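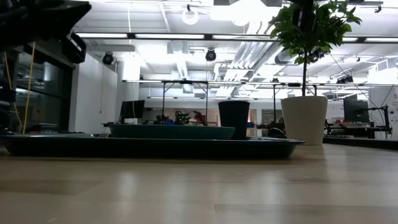 Clernside Supper School started as a Sunday class in a borrowed church kitchen, 10 people and one good knife between us. Now we've got our own place on Plevel Street and run classes most evenings. Still small. Still no uniforms. Everything you need is here when you arrive, and the plain stuff does us fine: a dark tray, a wide green bowl, a tall black cup. No fancy kit needed at home either.

What we teach: soups, flatbreads, pickles, noodles, a proper roast. The Vietnamese course came out of our tie-up with Đàm, the café two doors down, and it fills up first every term. Book early, realy. Bread course runs again in November.

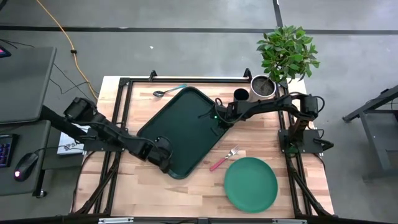
Classes are kept small so you get to cook, start to finish, and take home whatever you don't eat. Beginners fine. Nervous beginners also fine. Under-16s need an adult with them, sorry, insurance.

Veg comes from Dillar Farm, 2 deliveries a week, so the menu shifts about a bit. Allergies, tell us when you book and not on the night please.

We've had 2,000 people through the door since we opened and 122 of them came back for the full-year course. Very proud of that.

Gift vouchers at the desk or by phone. Parking round the back, mind the low wall. Office open from 10, closed Sunday mornings, leave a mesage and we'll ring you back.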